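Gurow Small Whiteboard Set, Blue Frame

Item 724
Sold by Gallstead Home and School Supply
In stock at the Tivstead warehouse

Overview | Details | Care | Shipping and returns | Reviews

Overview

The Gurow Small Whiteboard Set is a rectangular dry-erase board with a thin blue frame, a white marker with a red cap, and a small red heart. The board is small enough to use on your lap or lay flat on a desk, and it goes into a school bag or a kitchen drawer without much rearranging. We sell it mostly to families and tutors, and to people who want a place for a short list by the phone.

The board has no stand and no feet. It lies flat on a table or counter, and you can turn it whichever way suits the person writing. Left-handed writers often like it at a steep angle. If you want a board that stands up by itself, look at the Bassi Easel Board in the same section of this site.

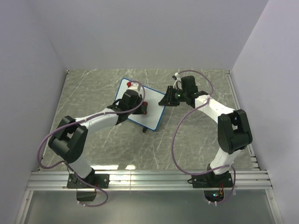
The writing area takes ordinary dry-erase markers in any color, including the one in the set. Fine tips work better than broad ones at this size. A broad tip will fill the board after a few words, and small letters tend to close up. If you already have markers at home, check that they say dry-erase on the barrel. Permanent markers and highlighters are not suitable.

What comes in the set

Whiteboard with blue frame
Dry-erase marker, white with red cap
Red heart with dark band and narrow stem
Folded care sheet

The set does not include an eraser or a cloth. Any soft, dry cloth will do, and an old cotton sock is fine too. Erasers and refill markers are listed separately under Board Supplies.

Choosing this board

Gurow makes this board in one size and one frame color. We get asked for larger ones fairly often, and the answer is that the next size up comes from Bassi, with a different frame. The two look fine side by side but they are not a matching pair.

The small size is good for spelling words, a few sums, a shopping list, a message to whoever gets home first, or a drawing game in the back seat. It is too small for a weekly calendar with room for everyone in the house. It is also too small to read from across a classroom. Teachers who buy it usually buy one for each child, so that every child can write an answer and hold it up at close range.

The heart

The heart is a separate piece. It is mostly bright red, with rounded lobes at the top and a stem that goes straight down, so you can pick it up and hold it upright. Along the top there is a dark gray to black band that follows the curve.
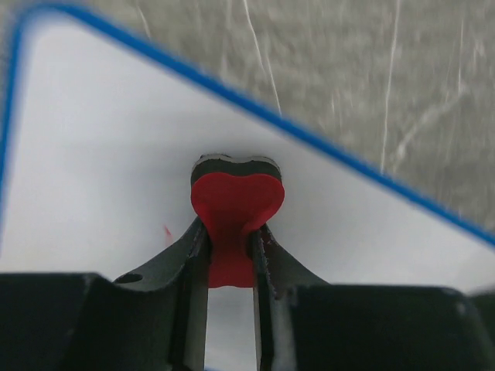

Red heart from the set, held by the stem. White surface behind.

Families find their own ways to use it. Some pass it to the player whose turn it is, and some set it on the board next to a line that has to be read before school. Children draw around it, which works best with a fine tip and somebody holding the stem. We also sell the heart alone to people who have lost theirs. Ask for the 724 replacement heart when you write or call. It is not listed on the site.

The heart and the marker cap are small parts. Keep both away from children under three.

Before first use

Wipe the writing area with a dry cloth. Some boards arrive with a little dust from the packing paper, and dust will pick up the first color you use and drag it around.

Take the cap off the marker and try it on scrap paper. If the line is faint, put the cap back on, store the marker flat for an hour, and try again. A marker that has been standing tip up in a warehouse can take a while to come back. If it is still faint the next day, tell us and we will send another one. You do not need to return the first.

Care

Wipe the board after each use if you can. Writing that stays on for a day or two will normally come off dry. Writing that has been there for weeks may leave a shadow — a slightly damp cloth usually takes care of it. Dry the board afterward, along the inside edge of the frame especially, where water likes to sit.

For a stubborn mark, write over it with the dry-erase marker and wipe while the new ink is still wet. Do this on a small area at a time. If you have a mark from a permanent marker, the same method often works but may need several passes.

Do not use scouring powder, steel wool, or the rough side of a kitchen sponge. They scratch the writing area, and after that every color will stain it. Do not put the board in the dishwasher. Do not leave it on a radiator or on a car dashboard in summer.

Store the marker lying flat with the cap pushed on until it clicks. The heart can be wiped with a damp cloth.

Stacking and storage

Classrooms that keep a pile of boards should put a sheet of paper between them. The frame is thin, and with a tall stack the bottom board can pick up marks from the one above. Stand them on edge in a box if you have the room. Tutors who carry only a couple can slip them back to back into a large envelope.

Shipping

Orders placed before noon leave Tivstead the same working day. A single set ships in a flat carton with the marker and heart in a paper bag taped to the inside. Orders over $95 ship free within the country. School orders go out on a separate truck and may take a few days longer — we will email you the day before delivery so someone can be there to sign.

Our current shipment from Gurow was 1,000 sets. When those are gone there will be a gap, and the next delivery is planned for January. You can leave your email address on the order form and we will write when it comes in.

Returns

You can return an unused set within 30 days. Please put the marker and heart back in the bag so they don't rub against the board on the way. If the board has been written on, we will still take it back when there is a fault in the writing area or the frame has come apart at a corner. Send a photo first to save yourself the postage.

Questions we get

Can it hang on a wall?
It has no holes or hooks. Removable adhesive strips will hold it on a smooth painted wall. Press hard and wait for the time given on the strip packet before you write on the board.

Can I buy the board without the marker?
Only in school orders. Write to Felista Lukumay at the order desk and say how many you need.

Is the heart ever a different color?
We stock red only.

Does the marker smell?
A little, when the cap is off. Keep the cap on between lines.

Customer reviews

Hamisi Mrema
Bought two, one for each of my girls, to stop the arguments over the big one. The board is smaller than I expected but I hadn't read the page properly. Wipes clean with a tissue. The older one has already drawn hearts in every corner.

Aitana Llorente
I teach reading in the afternoons and use this for word endings. I write, the child wipes. The supplied marker lasted most of a term. I would like a green frame as well so I can tell mine from the school's. Four stars.

Huw Harries
Lives on the counter beside the bread. Shopping list, that's all it's for. I left a list on it over the holidays and needed a damp cloth to get it off, as the care sheet says.

Obadia Mohamedi
Carton had a dent in one end but the board was fine. Marker was dry. I emailed in the evening and had a new one by the end of the week. Would order again, though I wish there was a clip for the pen.

Page last updated 25 July 2018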